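Suelos y mesas de madera clara: limpieza, arañazos y manchas

Actualizado el 17/07/2026

La madera clara disimula bien el polvo y muy mal todo lo demás. Estos consejos sirven para tarima, mesas y tableros barnizados. Si el acabado es al aceite o a la cera, mire antes el apartado final.

Limpieza de cada semana
Pase primero la mopa seca o el aspirador con cepillo blando. La arenilla que se arrastra con el paño mojado es la que raya. Después, un paño de microfibra bien escurrido, con agua templada y unas gotas de jabón neutro, siempre en el sentido de la veta. Para un cubo de 5 litros basta con una cucharada de jabón. Más cantidad deja velo.

No use vinagre a diario. Una vez suelta no pasa nada, pero con el tiempo apaga el barniz. Lejía y amoniaco, nunca.

Cercos de vasos
El cerco blanco es humedad en el barniz y suele salir. Coloque encima un paño de algodón seco y pase la plancha tibia, sin vapor, unos segundos cada vez. Levante el paño y mire antes de repetir. El cerco oscuro ya ha llegado a la madera y pide lija.

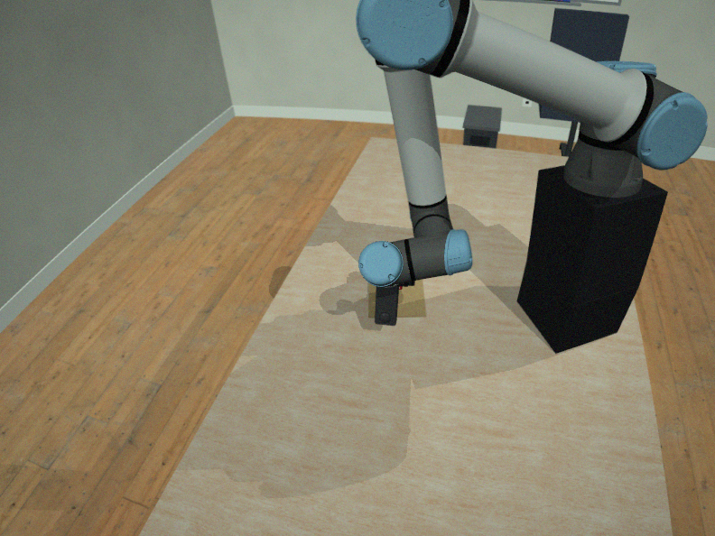
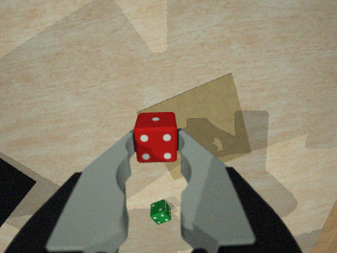

Superficies de tono claro con la veta a la vista.

Arañazos
Los muy finos se tapan con cera en barra del tono más claro que encuentre. Es fácil oscurecer después y muy difícil aclarar. Frote en diagonal al arañazo, retire lo que sobre con una tarjeta de plástico y saque brillo con un trapo de algodón.

Si la uña se engancha en la raya, hace falta masilla. Aplíquela con espátula, déjela secar lo que indique el envase y lije con grano fino, a mano. La lijadora eléctrica se come el barniz de alrededor.

Muebles pesados
Ponga fieltro debajo de cada pata y revíselo en junio, cuando se levantan las alfombras. El fieltro gastado recoge arenilla y acaba rayando él también. Para mover un armario, vacíelo y deslícelo sobre una manta doblada, entre dos personas. Las bases de goma negra pueden dejar marca en el barniz claro; interponga una lámina de corcho de 4 milímetros.

Madera aceitada o encerada
Aquí no sirve la plancha ni el jabón de cocina. Limpie con jabón para madera aceitada y renueve el aceite cuando una gota de agua deje de formar perla. Capa fina, 25 minutos de espera y retirar el sobrante con un trapo limpio. Los trapos con aceite se extienden al aire libre hasta que sequen y no se guardan hechos una bola, pueden arder solos.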